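Print this article
E-mail this to a friend

October

The river under the car park

By the features desk

The first thing you notice about the water tunnel at Bruvberg is how good it smells. I had braced myself for drains. What comes up the shaft is cold and a bit mossy, like a cellar after rain, and by the time I reached the bottom of the ladder I had stopped thinking about my nose and was staring at the brickwork. It goes on and on, course after course, curving away into the dark with a thin sheet of water sliding along the floor.

The Rolberg brook runs through here. For most of the town's life it was a proper stream, with a mill, a ford and a row of tanneries that must have made it filthy. Then it was bricked over, a street was laid on top, and later the street became a car park. People in Bruvberg over the age of 60 can tell you roughly where it goes. Most people younger than that have no idea it exists, except on the days when it comes up through the manholes.

Those days are the reason I was down there. Bruvberg has had a miserable run of floods. None of them made the national news, but they were the kind that ruin carpets and close the bakery for a fortnight. The old tunnel was built to carry a stream. It now takes the stream plus the rain from 47 streets, most of them surfaced with tarmac, and in a heavy storm it fills to the roof in less time than it takes to cook a potato.

The usual answer would be a bigger pipe. The town looked hard at that and the plans are still in a drawer somewhere. Instead it has chosen to bring 400 metres of the brook back up into daylight, with sloping banks, a shallow shelf on either side for the water to spread over, and a footpath that is meant to get wet now and then. Engineers call this daylighting, and I have been boring my friends with the word ever since!

Farner, the firm doing the design, began with the question of where the water wants to go. That sounds a bit mystical until you see the survey maps. The ground dips behind the library, dips again by the bus stands, and then falls away to the meadows at the edge of town. The tunnel ignores all of this and cuts straight through under the car park, with two tight bends that slow everything down just where you would least like it to. The new channel follows the dips. It is longer, lazier and much roomier. 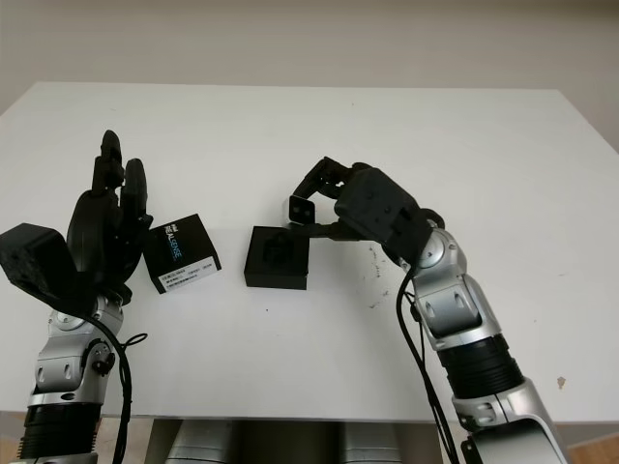 Photo: Mirzaei

I walked the route twice, once with the maps and once without, and the second time was better. Behind the library there is a strip of rough grass where the brook will first come out. It will be stepped down gently here, with flat stones, so that children can get to the edge. Past the bus stands the banks get steeper and the planting thicker – rushes, flag iris, willow kept low by cutting. The car park loses 40 spaces, and you will not be surprised to hear that this has taken up more of the public meetings than the water has.

I have some sympathy with the parking camp. If you run a shop on the high street you have heard plenty of promises about footfall, and a stream does not carry bags of compost home. But I have also stood in one of those shops and looked at the tide mark on the wall, a brown line just above the skirting board with a second, fainter one higher up, and I know which problem I would want solved first.

There is a part of this I had never thought about, and it is the part I liked best. A buried stream is nearly dead. With no light there is no weed, and without weed there is very little for anything to eat. Fish will sometimes refuse to swim into a long dark tunnel at all. Upstream of the town, the Rolberg has sticklebacks and bullheads and a decent number of caddis larvae, which build themselves little tubes out of grit. Downstream it has very few of any of them. Open up the middle and the two halves can start talking to each other again. The last survey found 16 kinds of water insect above the tunnel, and the plan is to repeat it every spring at the same spots once the channel is open.

It won't be pretty straight away. Fresh earth banks look like a building site for the first year, and the water will run brown while everything settles. Some of the tunnel stays, too. The stretch beneath the old bank building is too deep to open without pulling half the street down, so the brook will dive under there for a short way and pop out again on the far side. A grating will keep branches out, and somebody will have to clear it after every storm, in the dark if need be.

There is also the matter of what goes into the water before it reaches the channel. Years of odd plumbing have left a few washing machines and at least one row of sinks connected to the wrong pipe. Hidden underground, that sort of thing can go on for decades. In an open stream you see the suds. The town has already started tracing them with a harmless green dye, and has asked residents not to ring up in alarm if the brook turns the colour of lime cordial for an afternoon.

Before I left I went back to the shaft for another look at the brickwork, which really is lovely. A section of it is to be kept as an arch where the water first comes out behind the library. Digging starts at the bus stand end, once the leaves are down.

Print this article
E-mail this to a friend

Reader comments (4)

tanneryrow
My gran used to talk about paddling in it before they covered the last bit. Delighted to read this. Will the ford be marked anywhere?

Two Left Wellies
40 spaces is a lot for a town this size. I'm not against the stream but where are the disabled bays going? The article doesn't say.

caddisfan
Great to see the insects get a mention. Please leave some dead wood in the channel and don't tidy it to bits.

M. from up the hill
We did something like this where I used to live and the first summer it was mostly mud and ducks. Second summer you couldn't get a seat on the bank.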